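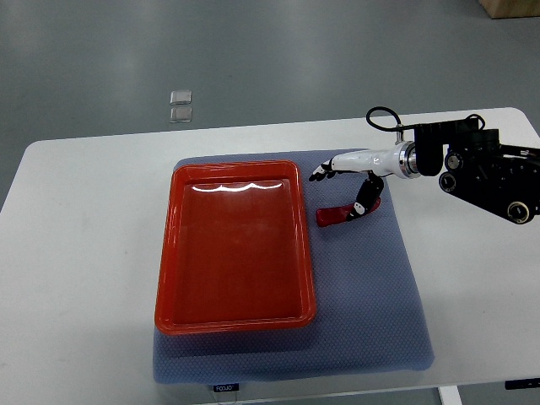 Tray task, January, late afternoon

Started again after lunch with the orange-red tray on the left of the mat and the red piece to the right of it. The job is the same every time: hand down, take the piece, put it in the tray. I moved the start position a little between goes so the model doesn't learn one spot by heart.

We are at 357 good examples for this task and 3155 for the whole set. I threw out 2 where I had been slow on the thumb – no use teaching it to dither.
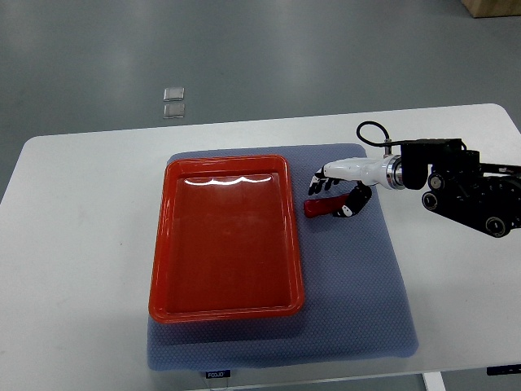 Hema thinks we should keep the slow ones and label them, as the Ikberg set did. I said I'd leave them in a separate folder until she has looked. More tomorrow, with the tray turned.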